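Clistlow soup bar to open second dining room in former shoe shop 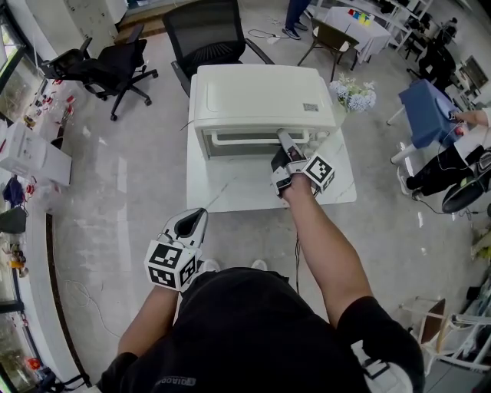 3 min read

Gundetti, the soup and flatbread bar near the bus station in Clistlow, will open a second dining room in February. The new room is in the former shoe shop next door, which has stood closed since last summer. A doorway will be made in the wall between the two buildings, so guests can order at the old counter and carry their bowl through.

At present the bar has 29 seats, and at lunch time the queue often reaches the pavement. With the new room there will be 60 seats in total. The owners write in their notice to customers that the number of tables was the complaint they received most often, and that on rainy days many people looked in through the window and walked on.

The menu will stay short. There are always four soups on the board, of which two are without meat. The red lentil soup with lemon and the chicken soup with barley are made every day, and the others change with the market. In the cold months there is usually a thick soup of white beans and smoked paprika, and the owners promise that it will not be taken away before spring. Each bowl comes with half a flatbread, and a whole one can be had for a small extra price.

What is new is the breakfast. From the opening day Gundetti will serve from 7.30 in the morning, with eggs in tomato sauce, porridge with dates, and the flatbread filled with white cheese and mint. Until now the doors were opened at eleven. The breakfast will be served only in the new room during the first weeks, while the kitchen prepares the soups for lunch.

The bread will also come from another place. The bar has baked its own flatbread since the beginning, but the oven is too small for the number of guests expected. The bakery Bouzid, in the street behind the covered market, will now bake it by the same recipe and deliver two times a day, early in the morning and again before noon. Bouzid expects to make more than 300 flatbreads daily for the bar. Those who like to eat them at home can buy them at the bakery as well, in bags of four.

Regular guests may be worried about the prices. According to the notice, the small and the large bowl will cost the same as now until the end of spring. After this the owners will look at them again, as the rent for the two buildings together is considerably higher. The loyalty card remains valid, and half-filled cards from the old series are also accepted.

The coffee will be supplied by Plindetti, the roastery which already sells its beans at the Clistlow covered market. It has prepared a dark blend for the bar, and there will be a lighter filter coffee for those who stay longer at the table. Tea with fresh mint is served in small pots, as before.

The old dining room will be closed for one week while the doorway is made. During that week soup can be bought from the side window to take away, from noon until four in the afternoon. Guests who bring their own container with a lid pay a little less. It is not possible to pay with cash at the side window.

The new room has a step-free entrance from the street, and there is space for pushchairs next to the door. Tables for six persons or more can be reserved by telephone for the evening. For lunch and for breakfast no reservations are taken.

In the evening the kitchen closes at nine, an hour later than before. The owners are looking for kitchen and serving staff for the morning hours, and applications can be left at the counter.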